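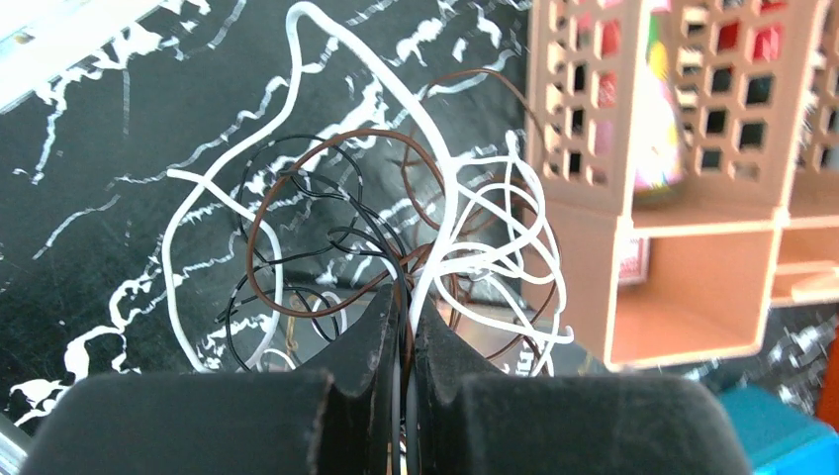

Progress report, cable sorting and reuse project
Tue 20 June

12 shares 3 comments

Dear funding partners,

With this report I want to inform you how the work has gone in the first half of the grant, and what is still behind the plan. The project has the same goal as in our application: to take old wire and cable that people bring to the Uvel workshop, separate it, and give the good lengths back to repairers and schools in place of sending everything to scrap.

Sorting

Loose thin wire is still the slowest material. It comes to us in knots, several colours together, and the pieces are bent and kinked from years in a drawer. In the application I wrote that one person can untangle a full tub in a morning. This was too optimistic. Thick cable goes quickly, but with thin insulated wire the small curls catch each other and one pull in the wrong place makes the knot tighter.

We changed the method in two points. First, we open the bundle flat on a hard smooth bench top and find the outside loops before touching the middle. Second, we take out one colour at a time, normally the colour with the biggest loops. White, black and brown are the most usual colours we receive, and each has now its own tray. Pieces shorter than a hand go directly to the metal bin.

I must mention that colour does not tell us what the wire was used for before. Every length is labelled only by colour and thickness, and we ask the schools to use it for low voltage work only. The label text was checked by Sadowski Electrical, who also lent us a second wire gauge.

Kits for schools

The target was 200 kits by the end of the grant. The contents are agreed and the first kits went to 5 schools in the Flomska district. The teachers were satisfied in general, but they asked for straighter wire. Students lose a lot of the lesson when the wire springs back into a coil. We now wind each length on a card before packing - it takes longer, but the kits are also easier to count and store.

Two schools asked for more black wire and less white. We can do this without extra cost.

Money

Spending on trays, cutters and labels is inside the budget. The only line where we are over is storage: the Bravik shelving was $200 more than the quote, as the delivery was not included. I propose to cover this from the travel line, where we have used very little. Please tell me if you need a formal request for this change.

What is late

The public repair evening did not take place. The hall was double booked and we did not find another evening before the school holidays. I would like to move it to November, when people are more at home and have time to clear their cupboards.

The written sorting guide is half done. The part about thick cable is ready to read. The part about tangled thin wire I have started again from the beginning, for the reasons I gave before.

Next steps

Until the next report we will finish the guide, pack the second group of kits with the carded wire, and fix the new evening with the hall. I will send the receipts for the shelving separately this week.

Thank you for your patience with the delays.

The project coordinator
Uvel workshop

3 comments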